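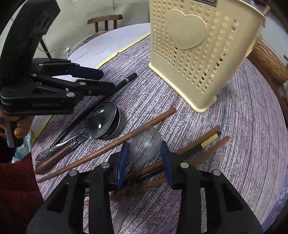
Minutes – chores trial catch-up, Thurs 22nd March

Present: Valter Quintela (chair), Bamel, Louro. Apologies from Emari.

1. Last minutes – ok, no changes.

2. Cutlery. Spoons and chopsticks still the sticking point. Louro say 40 tries logged, 14 clean. Thin handles lying flat are worst. Chopsticks crossed over each other not much better. Person with grippers in hand manages fine, so grip itself prob ok – it's the deciding where to pinch. Valter not convinced, wants softer pads tested first.

3. Shop floor. Lokotell asked re shelf restocking. Boxes yes, bags no. Agreed not to promise anything before June.

4. Can we say "does the dishes" on the flyer? No. Bamel to reword, "helps sort cutlery" maybe.

5. Money. $200 left for kitchen bits. 12 more spoons, mixed handles, wood and metal. Louro to buy, keep reciept.

Actions: Valter – pads. Bamel – flyer. Louro – spoons, tidy the log.

Closed early, room needed.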